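Getting Ready to Host a Postcard Night: My Kitchen Table Tips

Sep 25, 2022

I've been having people over to write get-out-the-vote postcards for women running for local office since before my kids could reach the light switch, and by now I have Opinions about how to set up a house for it. Our little group, the Mincombe Women's Ballot Project, sent out more than 3,000 cards last cycle, and a good share of them went across my kitchen table. So when a reader asked how I keep ink off the furniture and dip off the voter lists, I figured I'd write the whole thing down.

Start with the table. Clear it completely, and I mean the napkin holder and the fruit bowl too, because people spread out when they write by hand. Wipe it with a damp cloth and a drop of dish soap, then dry it with a towel. Any hint of stickiness will grab a postcard and take the gloss right off the back. I lost a whole stack to maple syrup one December and I'm still mad about it.

Then cover it with paper. Plain white is my favorite (I buy the wide stuff on a roll) and a couple of bits of painter's tape on the underside will hold it. Skip newspaper, the print comes off on your sleeves. People will test their pens on the paper, doodle on it, write down a phone number they forgot to save, and at the end you roll the whole thing up and into recycling it goes. Tear off the corner with the phone number first!

Shirts are my other big thing. We wear our campaign T-shirts on postcard nights and they get marker on them, every single time. Rubbing alcohol on a cotton ball, with an old towel folded up inside the shirt so the ink doesn't go through to the back. Dab, don't rub. Move to a clean part of the towel as it picks up color. Then cold water and a regular wash, and no dryer until you're sure the mark is gone. Screen-printed slogans don't like alcohol, so stay well clear of the lettering.

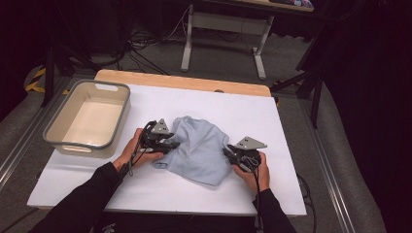

A light blue garment, a tee by the look of it, on white paper, ready for folding.

For folding a lot of shirts at once, lay them face down on something clean, sides to the middle, sleeves back, then up from the hem in thirds. Sort by size before you fold, not after. I once folded a box of 174 shirts for a candidate forum and found out at the end that all the mediums were mixed in with the extra larges. My friend Steinar Overgaard helped me unfold every one and he has brought it up at every gathering since.

Now pens. Gel pens look lovely and smear like crazy on coated cards, so test one on a spare before you hand out a dozen. Ballpoint is dull but it dries fast. I like the fine-tip Gudico ones, and if you've got a lefty coming, set her at the left end of the table where she won't bump elbows with anybody. Store your pens tip down in a jar the night before and you'll have fewer duds.

Voter lists go in plastic sleeves. Clip each one to a piece of cardboard so it stands up against a mug and people aren't hunched over. Count the lists out and count them back in at the end of the night, and anything you don't need gets shredded. Those are people's home addresses and I'm pretty strict about it.

Food! Keep it dry and keep it on a different surface. Pretzels, grapes, cheese cubes on toothpicks, cookies without frosting. My salsa lives on the kitchen counter and people can go stand there and eat it. Same deal with red wine. Drinks on the table need lids, or at least a heavy mug that won't tip when somebody reaches for the stamps.

Speaking of stamps, a damp sponge in a saucer is still the best thing going for the old lick-and-stick kind, if someone donates a pile of those. For peel-off ones, bend the sheet backward a little and the edge pops right up. Check the postage on oversize cards too. We had 16 come back from the Egilsson Street precinct because they were a hair too big for the postcard rate, and I had to redo them all in one evening.

If a card does get wet, press it between two paper towels under a heavy book overnight. Candle wax on the table (I do love a candle) comes up with an ice cube and the edge of an old gift card. Ballpoint on a painted chair, try a bit of plain white toothpaste on a rag, and go easy. Try it on the underside of the seat first if the chair matters to you.

Lighting matters more than you'd think. Overhead bulbs throw a shadow right where you're writing, so I drag in the two lamps from the living room and tape the cords down along the baseboard.

Harsh Mathur asked me last time how many cards to plan for. We're aiming for 2,000 this fall for the Pretmont school board and county council races, and I split those into shoeboxes by zip code, with a rubber band around every bundle of finished ones. Put the mailing date on the lid in big letters. Mine are stacked by the back door right now, under the dog's leash, so I can't leave the house without tripping on them.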